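2022-02-22
Planik table, utensil handles and stand

Square tabletop back on the gray carpet between the aluminum rails. Front corner tabs checked by hand, both seated. Top wiped with a damp cloth, then dry. Wood grain finish is slightly glossy, so keep the side lamp off when judging scratches.

Utensils for this round are the Zekar set. Long beige handle, tapered, with a narrower and whiter neck under it. The raised letters on the handle give an orientation mark; log each grip as "letters up" or "letters down" from now on. Sharada Iyengar used left/right in June and the two sets of notes do not match.

Grip position: at the neck, just where the handle narrows. Higher up the handle the taper works against us. 17 trials entered on the Triltusero sheet, 20 planned. Last three carried over.

Stand: pole with the spiked disc and chrome knob, placed near the center of the top. Round base must sit flat. Handle is laid parallel to the near edge, pointing in toward the middle.

Edge clearance: 90 mm from the front edge to the handle at start. Nothing is to be set down closer than that. The bevel is thin and chips.

Pads: left one has a torn covering and loose fibers. Replace it before the next round. Right one can stay. 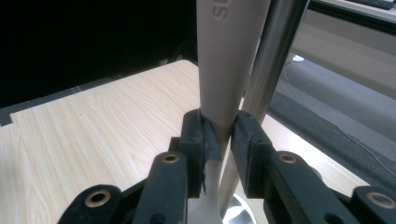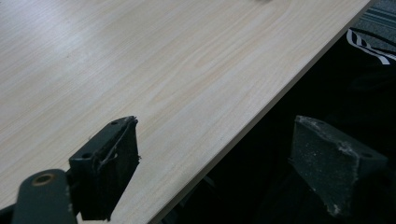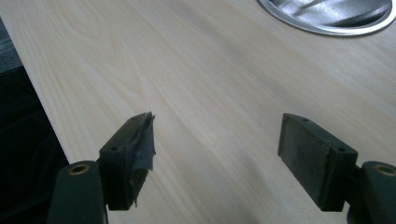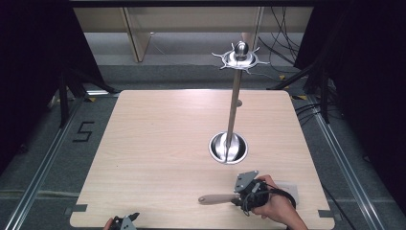

To do
Cut new pad covering from the Achari roll, 700 mm left on it.
Move the cable off the carpet by the table.
Rewrite the June entries with the letters up/down wording.
Finish the three remaining trials, same handle, same start position.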